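Rules we keep for the assembly board

I spent most of Monday rewriting the bench rules for our two-arm setup at Brikine. The old sheet had grown to 17 items and people had stopped reading it. The new one has 11. I'll go through the ones that caused arguments.

Speed first. Anyone running a new script keeps both arms at 100 millimeters per second or less until it has gone through start to finish with no stops. After that you can ask Akua Kwofie to raise the limit. You don't raise it yourself, even if you wrote the script.

Second, an arm that has no job in the current step still gets a planned position. We used to leave it wherever the last step ended, and in December the two wrists touched during a handover. Now every step names a pose for both hands.

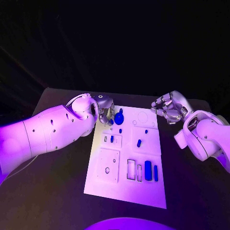
Third, the start layout is written down before the run. Which pieces are out, which slots are empty, which way the pegs point. If a peg gets knocked over, the run is logged as it happened and you don't reach in to fix it. Hands stay behind the line until the drives are off.

Trevor Ashworth wanted a rule about lighting as well. I agreed in the end. You write the light setting in the log, and you don't change it partway through a set of 300 runs. If you have to change it, start a new set.

The stop button check stays as it was, once at the beginning of every shift, by the person who will be running the arms. Initial the sheet when it's done.

Still open is what to do about finger wear. Right now we swap parts when someone complains. I'd like a fixed count and will post it when we agree on one.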